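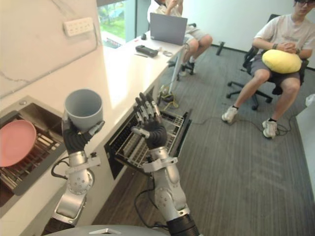

Can visitors' groups use this data for their own open days?
Internal and partner use is fine, just keep the README with the files. For anything public ask Raili first.

Erura open day set – README

What it is
Recordings from the June open day at the Partanen building. Two-arm robot doing kitchen jobs in front of visitors: cups, plates, dishwasher. Head camera view plus joint logs. Put together fast so people who came by can get at the files, will be tidied later.

Contents
300 episodes total
29 of them kept back for testing, see split.txt
8 task names, listed in tasks.csv
Each episode has one video, one joint log, one short text note

Tasks
Mostly cup and plate handling at the counter and the dishwasher. Names in tasks.csv are the ones we called out loud on the day so they are not very consistent. "cup to rack" and "cup in rack" are the same task. Will merge.

How the demo ran
Doors at 10 am. Short talk by Sosina Ejigu, then groups into the kitchenette. Each group picked a task off the list, operator drove the arms, visitors could ask for a repeat. Repeats are separate episodes, marked R in the note. After lunch we switched to longer tasks with both hands – those are the slow ones, dont speed them up before checking the logs.

People were in the room the whole time, so expect them in some of the video. Everybody signed the form at the door. If you were there and want your episodes out, write to Raili Kokkonen and give the time of day you came.

Splits
train – everything not in split.txt
test – the 29 in split.txt, picked by group so no group is in both
No validation split. Make your own.

Known problems
– Clock on the logging machine was off in the morning. Joint logs and video are lined up by hand for the first 100 episodes, so a frame or two out here and there
– Sound removed from everything, too much talking over each other
– Some notes are just "ok" or blank. Blank means we forgot to write it, it does not mean the task failed
– Success column in tasks.csv was filled in by two people with differnt ideas of what counts. A plate leaning the wrong way is a pass for one and a fail for the other. Use with care
– Light changes a lot over the day because of the window

Not in here
Rodska gripper tests from the same week. Different format, seperate folder, ask Sosina. Also no force data, the Citow sensors were not hooked up in time.

Not good for
Timing studies. Operators stopped to answer questions in the middle of episodes and left the arms parked, hands open, sometimes for quite a while.

Changes
v2 – fixed wrong folder names, added split.txt
v1 – first upload, evening of the open day

Contact
Data questions: Raili Kokkonen
Demo and robot questions: Sosina Ejigu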